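Sábado, 11 de junio de 2022

Otro sábado con el destornillador en la boca. El proyecto se sigue llamando Aliyu, y la hoja de gastos va por 3.816, cifra que he escondido en una pestaña titulada «varios».

Por la mañana tocó nevera. La idea es que Aliyu acabe abriendo la puerta y sacando algo concreto, y de momento lo único que tengo son datos de la cámara alta en movimiento – tan borrosos que el programa y yo empatamos a la hora de distinguir los estantes. He bajado la velocidad de giro y he vuelto a empezar. 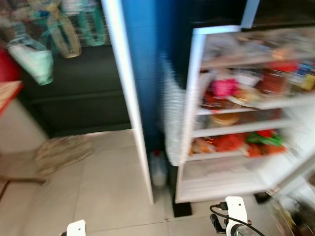 Khrystyna Prokopenko me escribió que el desenfoque no se arregla girando más despacio, que acorte la exposición y ponga más luz, y que eso ya me lo había dicho en octubre. Puede ser. En octubre yo tenía otras preocupaciones, casi todas relacionadas con una placa Wiveo que olía a tostada.

Después de comer pasé a la mesa. Quería comprobar si el brazo llega a un recipiente bajo sin barrer lo que haya al lado. Le di 12 intentos, apuntados uno por uno en la libreta. 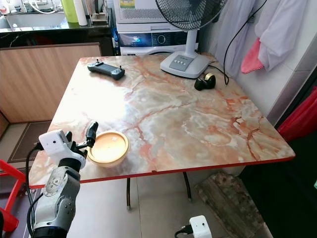

De los 12 me valen seis. En los demás la muñeca se empeña en entrar torcida, y sospecho de la calibración antes que del motor, sobre todo porque el motor me costó un dineral y no quiero sospechar de él. Impi Mustonen opina que es la holgura del segundo eje. Le he pedido que lo opine más bajito.

Última prueba, ya sin ganas: dedos hacia el suelo, a ver qué ve la cámara de la muñeca. 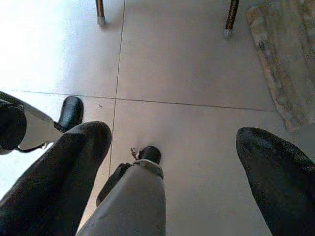
Los dedos de Aliyu y las baldosas, desde la cámara de la muñeca.

Mañana, la exposición. Y apretar el segundo eje, pero sin decírselo a Impi.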